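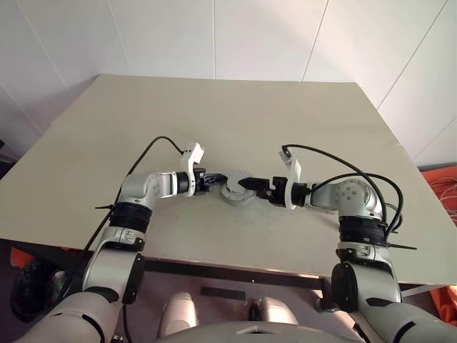 Two robot arms at a table, with a round gray object between their grippers.

How Does a Robot Learn to Pick Things Up?

Think about the last time you picked up a plate. You probably didn't plan it. Your eyes found the edge, your hands went to the right place, and your fingers squeezed just enough. You have had years of practice.

A robot starts with none. If you want it to lift something round and flat off a table, it has to be told how, or it has to learn from examples. This page is about the second way.

Telling and showing

For a long time, most robots in factories worked by being told. A person wrote a list of steps: move the arm to this spot, close the gripper, lift, turn, open the gripper. This works very well when every part arrives in the same place. The robot does the same thing all day.

Now slide the part over by the width of your hand. The robot goes to the old spot and closes on air. It only knew the steps.

The other way is to show the robot what to do, many times, with small changes each time. A computer program studies all those examples and looks for what they have in common. This kind of program is called a learning system. The examples are called training data, or just data.

What is in one example?

One example is a recording of the job being done once, from start to finish. People who do this work often call it an episode, like an episode of a TV show. Most episodes are short, often less than a minute.

An episode usually has two kinds of information in it.

The first kind is pictures. A camera records what the robot can see while it works. A video is really a long row of still pictures, and each one is saved in order.

The second kind is numbers. Every joint in a robot arm can report how far it is bent. Your elbow is a joint, and so is your wrist. The computer saves the joint numbers many times each second, along with how far open each gripper is.

The pictures and the numbers have to match up in time. If the picture shows the gripper touching the object, the numbers saved with it must come from that same moment. If they are off by even a little, the learning system gets mixed up about what it should do when.

Who moves the arms?

In the beginning, a person does. The robot can't do the job yet, so someone has to guide it. Moving a robot from a distance is called teleoperation. "Tele" means far away, the same as in "telephone."

There are several ways to do it. Some people hold a pair of small arms shaped like the robot's arms, and the robot copies each move. Some hold controllers like the ones used for video games. In some labs a person takes hold of the robot's own arm and pushes it along gently.

It is harder than it sounds. You can't feel the object the way you can with your fingers. New operators squeeze too hard, or stop too early, or bump the table. Niall MacKinnon teaches people to operate a two-armed robot for a project called Pallo. He has new operators practice for a whole afternoon before any of their episodes are kept.

"The first thing they learn is to slow down," he says. "The second thing is to keep both hands going. People forget about their left one."

Why use two arms?

Try this at home. Put a saucer or a jar lid flat on the table and pick it up with just one finger and thumb. You can do it, but the lid may tip. Now use both hands, one on each side. It stays level.

Two arms help a robot in the same way. With something wide and flat, one gripper can come from the left and the other from the right. But the arms have to work together. If one gets there first and pushes, the object slides. If one lifts higher than the other, the object tilts. A learning system needs to see examples where both arms arrive at good times and lift at the same speed.

How many examples does it take?

That depends on the job. For one simple lifting job, the Pallo team recorded 100 episodes and let the learning system study them. The robot could do the job when the object was near the middle of the table. Near the corners it often missed. They kept recording until they had 720.

The extra episodes were not all the same. Here are some things the operators changed:

Where the object was placed on the table
Which way it was turned
Where the arms were when the episode began
How bright the lights were

They did this on purpose. If the object is in the middle of the table in every episode, the learning system may decide that the middle is where you always reach. If it is in a new place every time, the system has to use the camera to find it.

Good examples and bad examples

Not every episode is useful. Sometimes the object falls. Sometimes the operator sneezes and an arm jerks sideways. Sometimes the camera stops recording halfway through.

After recording, a person watches the episodes and marks each one. On one day the Pallo operators recorded 40 episodes, and 19 of them were thrown out. A camera had come loose, and its view had slowly drifted to one side. It took the team until lunch to notice.

Some mistakes are worth keeping. If a gripper slips, and the operator backs up and tries again and gets it, that episode shows the robot how to fix a problem. Robots need to learn that too.

Testing what it learned

When the learning system has studied the episodes, the operator lets go of the controls. The robot gets a new picture from its camera. The system works out how the joints should move next. The arms move a tiny bit, a new picture comes in, and the system works it out again. This happens many times each second.

The team puts the object somewhere and writes down whether the robot picked it up. Then they move it and test again. If the robot keeps missing in one part of the table, they go back and record more episodes there.

Words to know

Data: information that is collected and saved.
Episode: a recording of a job being done one time.
Gripper: the part at the end of a robot arm that holds things.
Joint: a place where an arm bends or turns.
Teleoperation: moving a robot from a distance.

Try it yourself

You need a friend, a blindfold and a plastic lid. Put the blindfold on your friend and set the lid on a table. Guide your friend's hands to the lid using only words, like "left," "forward" and "close your fingers." Write down the words you used. Then move the lid and read out the same words in the same order. Where do your friend's hands end up?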